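3.2 Collecting demonstrations by remote control

We recorded 176 demonstrations of the dice task in the Flulix simulator, all steered from a Berilero hand controller. New operators were moving the arm smoothly within 4 trials, which delighted us! 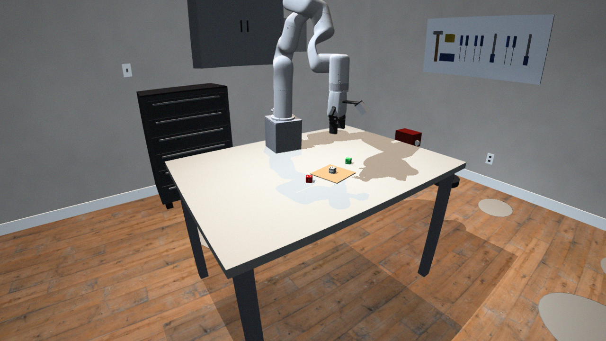 Trinh Tô remarked that judging height was the hard part, and that she would have liked a second view from the side before closing the fingers.

We took this up at once. The later sessions let operators switch views freely, and the approach paths became wonderfully tidy. Each session was capped at 60 minutes.

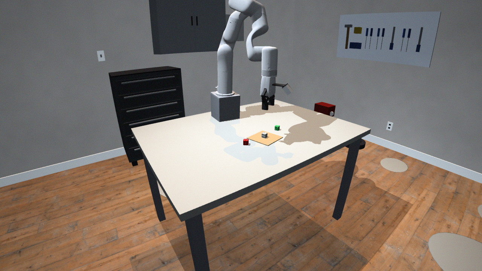
Figure 3. Simulated workspace with the arm, the square pad and the three dice.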